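# O plástico ganhou de novo

Passei o mês de fevereiro inteiro convencido de que o problema era o modelo. É uma convicção confortável: o modelo não responde, não pede desculpa e a gente sempre pode treinar outro. Treinei dois. Os dois eram ótimos com blocos, canecas e tudo aquilo que tem a gentileza de refletir a luz como uma coisa normal. Diante de um pedaço de plástico translúcido, fechavam a garra no ar com uma segurança que eu invejo.

Para quem chegou agora: o Entili é o nosso projeto de manipulação de objetos moles e finos, com aprendizado por imitação. Uma pessoa conduz o braço, a câmera do punho grava, a política aprende a prever o próximo movimento a partir das imagens. A versão antiga, apelidada de Godia por motivos que já esqueci, usava também um mapa de profundidade. Plástico fino e sensor de profundidade se entendem como gato e aspirador. O mapa saía cheio de buracos justamente onde estava o objeto, e a Godia, muito obediente, aprendeu que buraco é lugar onde não há nada para pegar.

A primeira providência foi jogar a profundidade fora. Melhorou um pouco. A segunda foi olhar os dados, coisa que todo mundo recomenda nos artigos e que eu vinha adiando com grande disciplina.

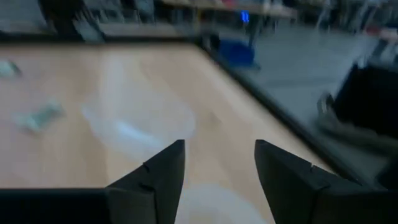

Tínhamos 109 demonstrações. Meu filtro automático de qualidade, escrito numa tarde de otimismo, descartava qualquer quadro com borrão acima de um limiar. Parecia higiene básica. Só que a câmera anda junto com a garra, e o borrão aparece quando o braço se mexe depressa, ou seja, na aproximação e naquela correçãozinha de última hora que o operador faz sem perceber. Eu estava apagando com capricho a parte da demonstração em que alguém mostrava como se faz. Sobrava um belo acervo de imagens nítidas do braço parado, pensando na vida.

Tirei o filtro e mudei a maneira de cortar as sequências. Em vez de um quadro por vez, a política agora recebe uma janela de 9 quadros, borrados ou não, junto com a posição dos dedos em cada um. A intuição é que a borda de um plástico quase transparente some num quadro e reaparece no outro, conforme o reflexo muda. Com a janela, o modelo tem chance de juntar os pedaços. Pelo menos é a história que eu conto; não fiz a ablação que separaria o efeito da janela do efeito de não sabotar os próprios dados.

Os números: em 95 tentativas de teste, com plásticos que não entraram no treino, a versão nova pega e levanta a folha na maioria dos casos. Não vou pôr a porcentagem aqui enquanto não repetir tudo com outra semente, porque já publiquei gráfico bonito antes da hora e o gráfico envelheceu mal. A Godia, no mesmo teste, teve um desempenho que prefiro chamar de contemplativo.

As falhas que sobraram são mais interessantes. A mais comum é a folha colada à mesa: os dedos descem no lugar certo, fecham no lugar certo e escorregam por cima. Isso já não é visão, é contato, e imagem nenhuma vai me dizer com quanta força a ponta está raspando a madeira. Outra é a política escolher uma dobra em vez da borda, levantar tudo muito bem e perder o plástico no meio do caminho.

O próximo passo é sentir o contato pela corrente dos motores, sem comprar sensor novo. O pessoal da Okelgate jura que funciona. O da Citix jura que não. Vou gravar mais demonstrações com a folha bem esticada na mesa e depois conto qual dos dois grupos me deve um café.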